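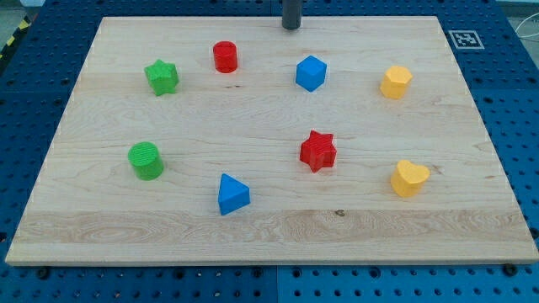

Session 4: Pacing and Feeding on Long Climbs

Notes for the road cycling module, Vavutstead coaching course. Read these before the practical and bring your own ride file if you have one.

What we mean by a long climb

For this module, a long climb is anything that takes a trained club rider more than half an hour. Shorter hills can be ridden on effort saved from the flat. Longer ones can't, and riders who treat them the same way usually lose time in the top third.

The climb we use all the way through is the Mollel road. The summit sign gives 1321 metres. The lower slopes are steady, there is a flatter stretch past the reservoir, and the steepest ramps come after it. Most riders who blow up on Mollel have gone too hard before the reservoir and only find out on the ramps.

Setting a starting effort

A rider with a power meter should start slightly under the figure they can hold for an hour. If that figure is 300 watts, they should be below it on the lower slopes and let it come up after the reservoir. Expect the number to feel too easy for the first ten minutes.

A rider without a meter can use breathing. Short sentences should be possible at the bottom. By the ramps it will be single words. If it is single words at the bottom, they are going too hard and need to back off straight away.

Heart rate is less useful early on. It lags behind the effort, and it drifts upwards in hot weather even when the power stays level. Use it as a check from the middle of the climb onwards.

Riding in a group

Drafting still helps on a climb, though much less than on the flat. It is worth more on the reservoir stretch, where speeds go up and there is often a headwind. A rider who gets dropped just before that stretch pays for it twice, so it can be worth digging in for a minute to stay with the wheels. On the ramps the opposite applies — let the wheel go and ride your own pace.

Surges are the main problem. Each time the front rider stands up and accelerates, those behind have to decide whether to follow. Teach riders to close gaps gradually, over a couple of hundred metres, and to stay seated while they do it.

Eating and drinking

Eat before the climb starts. Chewing is hard at high effort and most riders stop bothering. On a long day in the hills, some of our riders get through 4000 calories or more, and they can't make that up in the last hour.

Bottles should be topped up at Brekora, the last village with a tap. One full bottle is enough for Mollel in cool weather. Carry two in summer.

Gearing

Check the lowest gear the week before, on a real hill. If cadence falls under 60 while seated, the gear is too big for that rider on that slope. A larger rear cassette is the usual answer, but look at the derailleur's limit before fitting one.

For the practical

Upload your file to Climik and mark three points: the foot of the climb, the start of the reservoir stretch and the first ramp. Write down your average effort for each section and one line on how it felt. Riders without a file can work from section times.

Reading for next session: the handout on descending, pages 2 to 6, and the braking diagram at the back.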